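## 4. Setting up your family mornings

Clalora works best once it knows your regular outings - the breakfast, the library run, the stop at Grandma's. You only do this once, and then planning a morning out together is a real pleasure!

1. Open **Outings** and tap **New regular**.
2. Give it a name everyone will recognise. "Breakfast at Zekwood" is much easier to spot than "Outing 2".
3. Set the time you leave the house, then add each stop in the order you'd like to visit.
4. Tap **Share** and pick who's coming. Each person gets the plan on their own phone and can add errands to it.
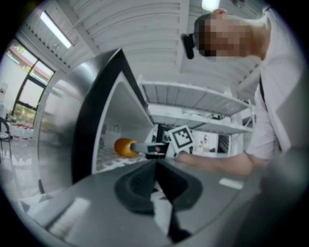 *Figure 3. Orange-yellow knob on a grey shaft.*

**Note:** Errands stay on the list for 31 days. Anything you haven't got round to by then moves to **Someday**, where you can pull it back whenever you like.

### 4.1 Adding shops and cafés

The Wiltine place list comes built in, with 3,371 shops, cafés and markets, and 1,491 of those already have opening hours filled in. Do have a browse, it's great for finding somewhere new to eat!

1. Tap **Places** and type the first few letters.
2. Choose the right branch and tap **Add stop**.
3. If the hours are blank, type them in yourself.
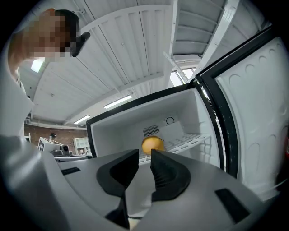 Hours you've typed in are kept when the list updates, so your favourite bakery stays just as you left it.

**Caution:** Deleting a regular outing removes it for everyone who shares it. To skip a single week, use **Pause** instead.

**Note:** Many places change their hours in December. Check each stop the evening before you go.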